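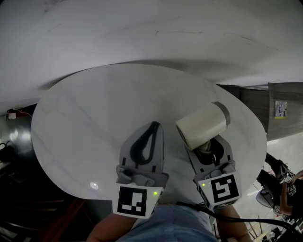 Coltosville Community Help - Housing and Rentals

Security deposit held for marks on a wall
Posted by Darlene Turcotte

I vacated a rental on Wastlow Road in June. The landlord has kept $300 of my deposit for scuffs on one wall. I lived there for two years. Is this permitted?

Skestimine
Light scuffs are generally treated as normal wear. Please request an itemized statement in writing - most leases require one - and keep a copy of your letter. If the paint was already old when you moved in, state this as well.

Gezer
Mine kept 50 and I let it go. Check your lease.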